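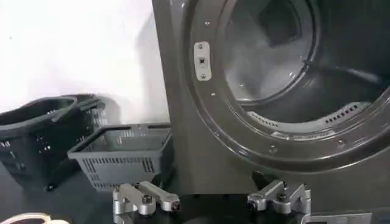

滚筒洗衣机,门开着,内筒可见。

14/04/2019 Plesside 记录,接上次没写完的那页

任务还是老任务:弄清楚手里这份博客名单里到底有多少个还活着。名单 500 个,二月份抽的,抽的时候大家都很满意,说分布很漂亮。现在看,漂亮主要是因为没有人点进去看过。

先把“活着”的定义抄在这里,免得下次又吵:最近 3 个月内有新文章,文章由人写,能公开访问。第二条是 Nusrat 坚持加的,我当时觉得多余。今天收回。

上午跑 Fetside 抓取,全部订阅源过一遍,超时设得宽,重试开着。第一遍跑完,存活率高得可疑。打开几个看,明白了:有一批站早就没人管,模板里的“最新文章”小挂件每天自动刷新日期,Fetside 把挂件日期当成了发布日期。按这个算法,一个博主哪怕改行去养羊,他的博客也会永远活跃下去。

改法:日期只认订阅源条目里的字段,页面上抠出来的一律降级,写进 page_date 列备查,不参与判定。条目没有日期字段的进“待人工”。改完重跑,存活率掉了一大截,看着就像真的了。(“看着像真的”不能算验证,记一下,后面要补抽查。)

顺手记一个小毛病:Fetside 遇到 301 跳转会把旧地址当成已失效,新地址当成新发现的博客,于是同一个人先死一次再出生一次。统计表里新增和流失都很好看,活力十足。已经改成跟随跳转后用最终地址做主键,旧地址放进别名表。别名表目前没有索引,查起来慢,先忍着。

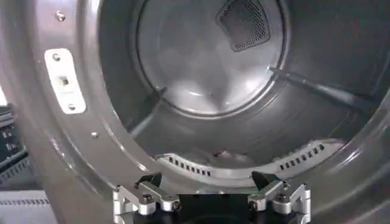

烘干机滚筒开口,边缘装着白色锁扣片。

Vorneo 托管的那一批单独说。这家平台的订阅源默认只给摘要,而且不管博主写没写,都会塞一条平台公告进去,标题每次不同,署名还是博主本人的。所以 Vorneo 上的每个博主看起来都在勤奋更新,并且都对服务条款的修订怀有浓厚兴趣。

Arif 写了一条过滤规则,按正文前几句的相似度把公告剔掉。试了一下,剔得很干净,干净到把一个真在写服务条款评论的博客也剔没了。那位老兄写得挺认真,我读了两篇,决定给他加白名单。Arif 说白名单不科学。我说那就叫“人工校正”。他同意了。

规则现在的版本:
相似度过阈值,且同一天在多个 Vorneo 站出现,才算公告。
只满足前一条的,进待人工。
白名单单独存文件,要写理由,不许只写“这个我认识”。

Liew 去重脚本也跑了。镜像站和转载站的问题比预想的重,同一篇文章换个标题、换个头图,就成了另一个人的人生感悟。Liew 是按段落指纹比的,对整段照抄很灵,对机器改写过的基本没办法。抓出 13 组,逐组看过,其中一组是误判:两个博客都整段引用了同一份菜谱,作者互相还在评论区吵过谁先做的。已拆开,两边都保留。

谁是原作谁是转载,脚本按最早日期定。可日期本身前面说了,不太可信,有的转载站会把时间往前填,比原作还早好几年,颇有远见。暂时的办法是看站点首次被抓到的时间,两者冲突就标黄。这条我自己也不喜欢,先这么着。

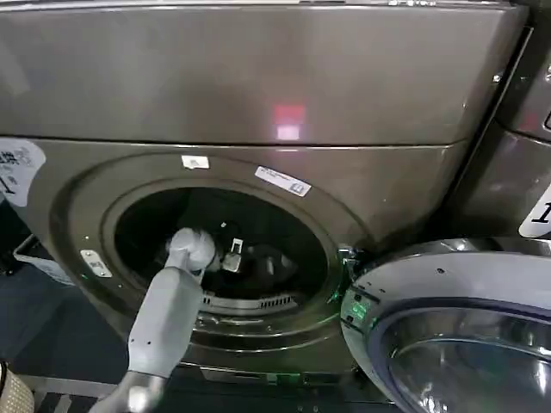

下午做人工部分。待人工那一堆里随机抽了 70 个,我和 Nusrat 各自独立看,看完再对。大部分一致,不一致的集中在两种情况。

第一种,作者发了一篇“对不起好久没更新,以后一定坚持写”,然后再无下文。我判死,Nusrat 判活,理由是按定义它确实在期限内发过文章。翻定义,她对。于是这类博客全部以道歉的方式活着。我提议加一列 apology 做标记,以后单独看它们的存活曲线,估计会很陡。列已经加了,手工填。

第二种,正文只有一张表格或者一串链接,读起来像人整理的,也可能是脚本拼的。我们俩来回换了几次意见,最后都换到对方那边去了,等于没换。先记作“不确定”,计算时上下限各算一次。

填表的时候发现一件烦人的事:两个人的评分表列顺序不一样,我的“语言”在她的“平台”的位置,合并脚本按列号读,所以第一版合并结果里出现了一种叫“自建”的语言。改成按列名读。早该按列名读。

评论数不打算用了。原来想拿它当活跃度的旁证,可垃圾评论太多,一个停了很久的园艺博客,评论区热闹得像集市,全在推销手表。去掉广告以后剩一条,问的是番茄叶子为什么发黄,没人回。

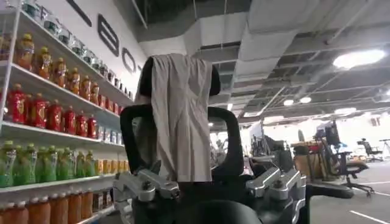
关于要不要发邮件问卷:Arif 想给还活着的作者发一份,问写作频率、有没有收入、从哪儿来的读者。我不反对,但有两点先写下。

一是回信的人一定偏向还有热情的那些,拿他们的答案去讲“博主整体如何如何”,等于站在健身房门口调查全民锻炼情况。报告里要把回收率放在第一页,别放附录。
二是收入那题别给区间选项。上回试填,几乎所有人都选了最低那档,分不清是真没钱还是懒得想。改成填空,空着就算不愿答。

Nusrat 补充,邮件地址只用作者自己公开挂出来的,不从域名登记信息里扒。同意。这会少掉一批人,少就少吧。

图表先不做。上次会上先做了饼图,后来所有讨论都变成讨论饼图的颜色。这次数字没定之前只出纯表格,谁要图谁自己画。

还没弄完的:
别名表加索引。
标黄的逐个查,查完把判断依据写进备注列,一句话也行。
Liew 对机器改写没办法这件事,写进报告的局限那一节,别藏在脚注里。
Fetside 的日志把错误和警告混在一起输出,找东西靠眼力,Arif 说他来拆,没说什么时候。
二月那份抽样代码里随机种子没存。我查了提交记录,是我写的。重抽还是将就,等 Nusrat 看过再定。

备份放在共享盘 Plesside 目录下,文件名里带“最终”的那个是旧的,用带“最终改”的。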